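Home | About | What We Do | Task Library | Join Us | Contact

Posted in: About Us, Robot Teaching

About Jutance

Jutance records people teaching robots how to do ordinary housework. We sell the recordings, and the training behind them, to companies that build home and service robots. We have been doing this for six years and we have 38 people on staff.

Most of our work falls into two kinds. In the first, a person stands next to a robot arm, takes hold of it and moves it through a task by hand. The arm logs its own joint positions while this happens. In the second, a person sits at a desk and drives the robot by remote control, either a real one in the next room or a simulated one on a screen. Both kinds end up as the same sort of file, and customers often ask for a mix.

How we started

Paraskevi Dimitriou and Dariusz Urbańczyk met while working on packing lines, where a robot was programmed once and then did the same thing for years. They wanted to work on jobs that change from one house to the next. Paraskevi's sister Anastasia joined in the first year to run the office and the hiring, and she still does both.

The first task we recorded was opening a drawer. It took us most of a month to get a set we were willing to sell. We used one arm, bought secondhand, and a drawer unit from Dariusz's apartment. The unit is still in the hallway at the office and people keep printer paper in it.

What we do now

Our task library has 284 tasks. Each one has a written start state, a written end state and at least 200 accepted demonstrations. A demonstration is accepted when a second person has watched it all the way through and signed it off. We keep the failed ones too, in a separate folder, and a few customers ask for them.

Hand guiding is done on Sulo, our bench setup. It works well for short tasks with a lot of contact, like wiping, pushing a plug in or turning a stiff lid. It is tiring, so operators change over every 40 minutes.

Remote control is done on Atinga, our desk station. The operator holds a controller in each hand and has two foot pedals, one to pause and one to mark the end of a step. New operators spend their first two weeks in simulation only. They move on to the real robots when Dariusz or Achilleas Manolakis says they are ready, and some people prefer to stay in simulation, where we always have work.

We do not ask operators to be fast. We ask them to finish the motion cleanly and to start again if they bump something. Speed comes up on its own after a few weeks.

Kitchens

Kitchens make up the largest part of the library. A simulated kitchen lets us change the layout between takes and run the same faucet or oven task many times without cleaning up. Each kitchen goes through a check before anyone records in it: doors have to swing the right way, knobs have to turn through the right range, and the robot has to be able to reach what the task asks for.

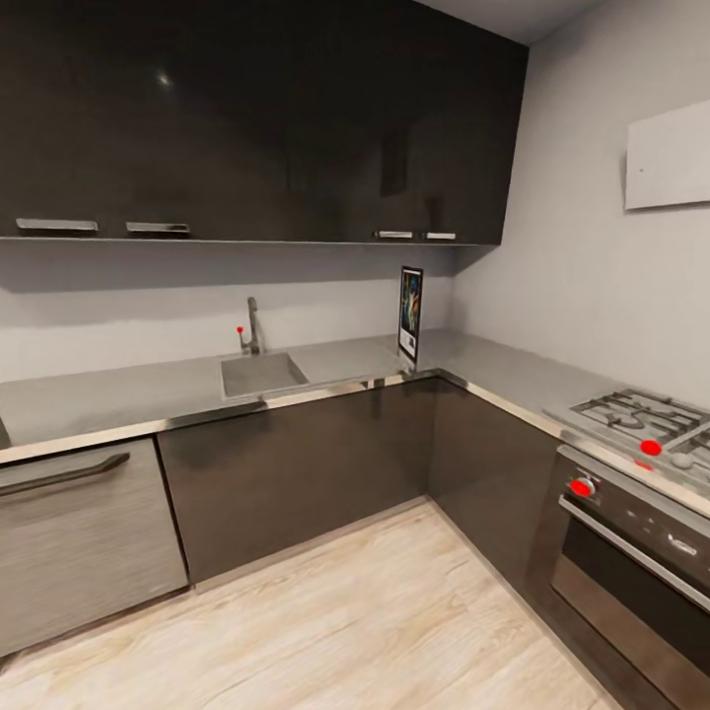 JUTANCE SIMULATION TEAM | Team lead: Fotini Ververidis

The team builds and checks the scenes our operators work in. In the kitchen shown on this page, red dots mark the faucet lever, a spot on the cooktop and the oven knob. The dark glossy cabinets and the gray metallic counter are one finish set of several. Fotini's team has 16 kitchens in regular use, and they retire one when operators start to know it too well.

The team also writes the start and end states for every simulated task. If an operator thinks a task is badly written, they send it back to the team with a note, and it is fixed or dropped.

Working with us

Operators come from many kinds of jobs. We have former line cooks, a piano tuner and two people who used to drive forklifts. You do not need to know how to program. We take new operators in June each year, and training is paid from the first morning. Shifts start at 8:00 a.m. or 1:00 p.m.

Customers can order from the library or ask for a new task. Prolton, our file checking tool, comes with every order. For a new task, send us a short written description and the type of arm you use.

Comments (3)

gripperhand_lou: Do you take part-time people for the afternoon shift? I could only do three days a week.

Anastasia Dimitriou: Yes, three days is fine. Write to us through the Contact page and say which shift you want.

M. Tervo: We ordered the drawer and faucet sets last year. The folder of failed takes was more useful to us than I expected. Is there one for the oven tasks yet?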